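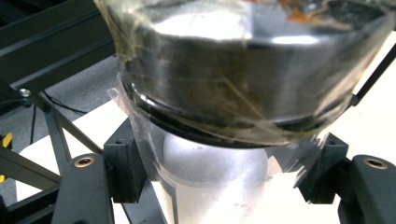

**Grukum hand-held gripper, two months in**

We bought two of these to record grasping examples for the Tevel sorting model. The black pads are plain blocks, with a small screw hole in the top of each, and swapping a worn pair takes a hex key and a minute.

Shiny metal in clear wrapping is the hard test. Close up, the camera blows out the highlights and creased film hides the edges. Rianne Mulder kept about 80 such takes - the labels needed fixing by hand.

Trigger travel is too long and the wrist tires. Export to Kubo works, but clips must be renamed first.

Good for short sessions. I would buy it again at a lower price.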